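Life > Seasons > Winter

The Winter I Learned to Love a Cold Walk

By Sumathi Poojary
Dec 5, 2021

I moved to Clandville from Drorville eight years ago, and I spent the first three winters sulking indoors with a blanket over my knees. Then my neighbor Joseph talked me into walking to the Clatness lighthouse with him one gray November morning (he's 54 and walks like he's late for a train!), and I came home starving, pink in the face and weirdly cheerful.

Now I go most mornings before work. It's around 450 steps from my door to the water, and the wind gets you on every one of them. I wear two hats. I've stopped caring how that looks.
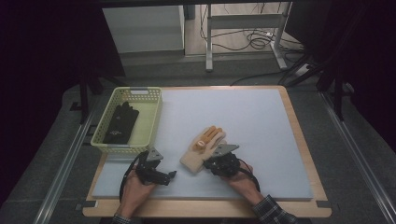
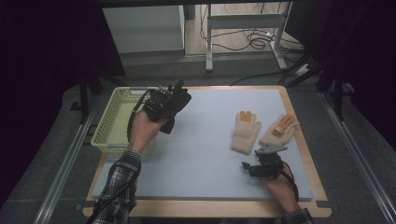 Gloves, black or cream.

What I bring along

Tea, always, in the dented flask. A heel of bread if there's one left. My phone stays home on the shelf, and my sister has finally quit calling before nine.

Joseph swears by ginger candy. I think it tastes like soap, but I take one every time he offers and chew it all the way up the hill.

We use cookies to improve your visit. Accept | Manage settings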